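**Loddale serving bowl, beige, $40**

I'm so glad this one is back in the Stokar catalog! It's wide and shallow with a thin rim, and I use mine for pretty much everything (salad, pasta, clementines, my keys). The smooth inside wipes out fast. 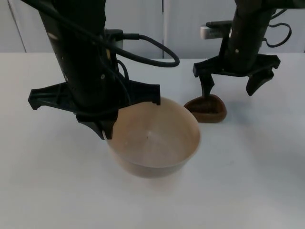
Ferhat Uçar wrote to say he'd like it deeper for soup, and that he keeps his for bread and chips instead. Fair enough, I wouldn't do soup in it either!

The small dark brown bowl is a Messina, sold separately. Buy 4 of those and shipping's on me.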